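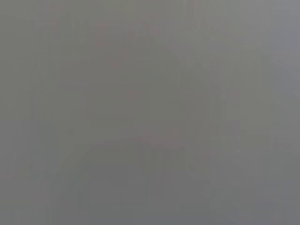
Curtains should be washed before winter and not after it, Zlatko Softić wrote to us, and he would like the newsletter to say so every year. We print his opinion gladly, but the hall has its own timetable, and this year the washing of the grey curtains comes in spring.

We start on Sat 7 September at nine in the small room. The curtains come down first, then the hooks go into the margarine tubs, one tub for each window. Please do not mix them. The Kolář rails take a narrower hook than the old ones, and last time we lost a whole morning to this.

The lighter pieces can go in the machine at Skakis Laundry, cold water, half the usual powder. The lined ones must be done by hand in the big trough -- they shrink otherwise, as we learned with the pair from the stage. Small marks can be treated with plain soap the evening before. If a mark does not go, leave it, and do not rub until the colour leaves also.

Last November we paid 42 dollars for drying, so this time we will use the line behind the Grolley Street fence. It holds 11 lengths if they are folded once over. When it rains we hang them in the passage and keep the side door open.

Ironing will be on the Monday after. Whoever has a good steam iron, please bring it, and also an extension lead, as the power point is far from the table.

The Brakska fabric for the kitchen window is still not ordered. We have a price of 29 dollars a metre, which seems to me a lot for a window that looks at the bins.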